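What Happens When a Robot Gets a Job Where People Already Work?

Grown-ups like to say that robots are coming to take everybody's jobs. They have been saying it since before your grandparents had teeth. So let's go and look at a real place where the robots did show up, and find out who is still there.

The place is called Brunder. It fixes up used school supplies. When a school closes or moves, somebody has to deal with the stuff in the cupboards: erasers, rolls of tape, staplers, rulers with bite marks. Trucks bring it to Brunder in crates. People sort it, clean it, pack it and send it to schools that need it. On a busy day 235 crates come through the door, and very few of them smell nice.

The old way

Hiu-tung Poon has worked on the sorting line for a long time. She used to stand at a table all day, pick a thing up, look at it, and drop it in the right bin. Then she did it again. Her record was 2452 things in one shift. She got a sore shoulder and a cupcake.

Sorting sounds easy, and for you it would be. You can tell an eraser from a roll of tape without thinking. You can also tell if the tape is nearly used up, or if the eraser is so dirty that it will only move the dirt around. Your eyes and fingers work all this out while the rest of you wonders about lunch.

The word for today

Automation means getting a machine to do a job by itself, or most of it. A dishwasher is automation. So is an elevator. There used to be a person inside each elevator whose whole job was to make it go up and down, and now there is a button, and people push it nine times even though once is plenty.

Some jobs are simple to automate. If every object is the same shape and always arrives in the same spot, a machine will be happy forever (well, it won't be happy, it's a machine). A crate from a school is the opposite of that.

Robots have to go to school too

Brunder's robots are called Bosar and Tarkoreck. Li-hua Liao named them and won't say why.

A robot arm doesn't know what a whiteboard eraser is. It has to be shown, and then shown again, and then shown again with the eraser turned sideways. At Brunder the people who do the showing are the ones who used to sort. Hiu-tung is a robot trainer now. She says it's like teaching a very strong toddler who never naps.

Picking things up turns out to need different kinds of hands. A gripper with metal fingers works like a pair of tongs. A hand with jointed fingers can bend more like yours, but then there are all those fingers to boss around. Try picking up a coin while wearing winter gloves and you'll have some idea of the trouble.

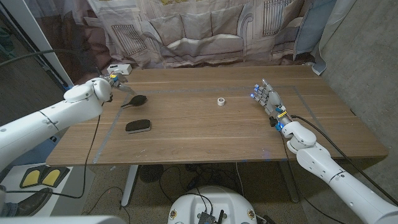
Practice starts with just a few things on a table and tape stuck down to mark the work area. Full crates come much later. Cameron Ashby spent most of November on erasers alone. One morning he moved an eraser over and over, a tiny bit each time, and wrote down what the robot did. By lunch he had 101 notes. The robot had managed 81 good grabs, and the other times it had picked up air, very carefully.

So what changed for the people?

Shoulders, first. Hiu-tung's doesn't hurt anymore, and she's pleased about that. She also misses chatting. On the old line you could talk to the person next to you all day, and training a robot takes more staring.

Some people had to learn new things, and not everybody wanted to. Norbert Bozsik liked sorting. He was good at it and he did not ask for a robot. He went to the classes with his arms folded. Now he looks after the crates that are too strange for the machines, like the one with a trumpet in it, and he still folds his arms.

And some jobs did go. When two sorters retired, Brunder didn't hire new ones. Nobody was sent home, but there are fewer places on the line for the next person who wants one. That part is real, and it's fair to worry about it. Kai-wen Mok, who plans the shifts, asks the workers what they think before a new machine is switched on. They tell her, often at some length.

Something to try

Put five small things from your desk on a table. Ask a friend to be the robot and close their eyes. Now tell them how to pick up just one of them, using only words like "left," "down" and "squeeze." You aren't allowed to say "no, the OTHER left." Swap places after a while, and be polite to your robot.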